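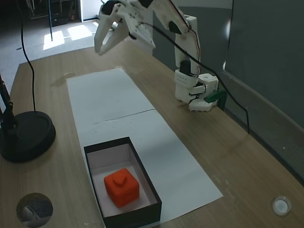
Tirnis Hall will close its main room for floor work after the holidays and reopen in February. The work covers sanding, patching and three coats of finish on the whole floor, plus the stage steps. Groups that meet in the main room will move to the side rooms for the length of the job, and the side rooms have less furniture than most of you are used to. Some of the tables there are the light wooden ones, and anything that has to be held steady on them should be put on with a clamp at the edge. Please do not screw or tape anything to the tops. We had to refinish two of them last winter and would like to avoid doing it again.

The floor in the main room was last done 11 years ago. It has held up well near the walls and badly in the middle, where the folding chairs get dragged. There are also several boards by the kitchen door that have lifted. The contractor, Pfeiffer, looked at them in the fall and thinks the boards can be saved if the old nails are pulled and the joists under them are dry. If the joists are not dry, those boards will be replaced with new maple, and the color will not match for a year or two.

Cost and payment

The price for sanding and finish is $2239, with the kitchen door boards billed separately by the hour. Money for this comes out of the building fund. Hall rental rates stay the same through the end of next year. Anyone who has already paid for the main room during the closure can take a refund or move the booking to a later date. Refund forms are in the rack outside the office, and they need the booking number from the top right of your receipt. If you have lost the receipt, write down the date and the room and we will look it up.

Where groups are going

The quilting group will use the north side room on its usual day. The sewing machines should be unplugged at the wall at the end of each session, as the outlets in that room share a breaker with the hallway lights.

The Wukenach dance class needs more floor than we have and will meet at the school gym on Sisis Road until we reopen. Enter by the parking lot door. The front door of the school is locked after six.

The seed swap will go ahead in the south side room. It will be tight. Last year 47 people came, and the south room is rated for 36, so there will be two sessions this time, one at ten and one at one-thirty. Sign up for one or the other on the sheet by the mailboxes. Seeds left over from the first session will be put out again for the second, but the bean and squash growers have agreed to hold half of theirs back so that the afternoon people get a fair pick.

The blood pressure check stays in the front office. The lending shelf stays in the entry. The piano is going into the coat room under a cover and can't be played until it has been moved back and tuned.

Chairs

All of the folding chairs have to come out before the sanding starts. We own 101 of them, not counting the ones with bent legs, and they will be stacked in the shed behind the kitchen. We could use help with the carrying – an hour would do it with enough people. While they are out, every chair will get new rubber feet. The old feet are a large part of what wore the floor down. Many have split and let the bare metal through, and a few chairs have none at all. If you know of a chair that pinches or won't stay open, tie a piece of string around the back so it gets looked at.

Smell and dust

The finish is water based and should not smell for long. Even so, the first two days after each coat will be noticeable in the side rooms. People with breathing trouble may want to skip those days. The dates will be posted on the main room door once Pfeiffer has confirmed them. Plastic sheeting will hang across the double doors during the sanding. Please leave it closed, and use the side entrance.

After we reopen

No shoes with metal taps or cleats for the first month. No rugs for the first month either, and no tape on the floor at any time. The dance class has asked about marking positions and will be using small cloth dots that can be picked up afterward. Tables and chairs are to be lifted and carried. Felt pads are in the kitchen drawer left of the sink, and spare rubber feet will be kept there too.

Questions can be left in the office box or asked at the desk on weekday mornings. The next newsletter will have the reopening date.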